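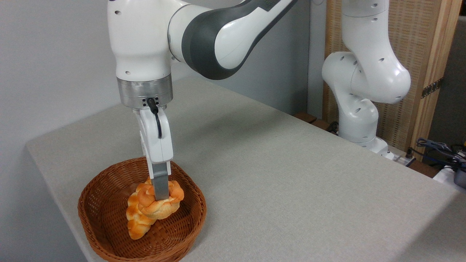 Several members have written to ask whether the Stitcombe store will still take returns by mail once the new counter opens, and one asked why the rental fee went up at all. Answers to both are below, with the other questions we get most often about renting table linens.

How do I place an order?
Use the order form on this site or come to the counter in Stitcombe. Orders for a Saturday event must reach us by noon on the Friday of the week before.

Is there a minimum order?
Yes, 3 tablecloths. Napkins can be added in any number.

How much do you keep in stock?
We have 2000 napkins and 300 tablecloths. White and ivory go first in the summer, so order those early. The dark green cloths come only in the long size.

Why did the rental fee go up?
Our laundry work moved to Plirham in November and the new contract costs more. The fee had not changed in four years. Members still pay the lower rate.

Can I return linens by mail?
Yes. Mail returns will go on after the new counter opens. Send them to the Cliltedport address on your packing slip, not to Stitcombe. You pay the postage.

Do I have to wash anything first?
No. Shake off crumbs and let damp cloths dry before you pack them. Please don't use bleach or try to iron out candle wax.

What if something is stained or torn?
Ordinary food and wine stains are covered by the fee. Burns, tears and missing pieces are charged at the replacement price on the order form.

Can I see the fabrics before I order?
Sample cards are free at the counter. Ask for card 208 if you want the heavier weave, which is sold under the name Butkienė on older lists.

Can I cancel?
You can cancel without charge until the linens are packed. After that we keep half the fee. Changes to color or size are treated as a new order.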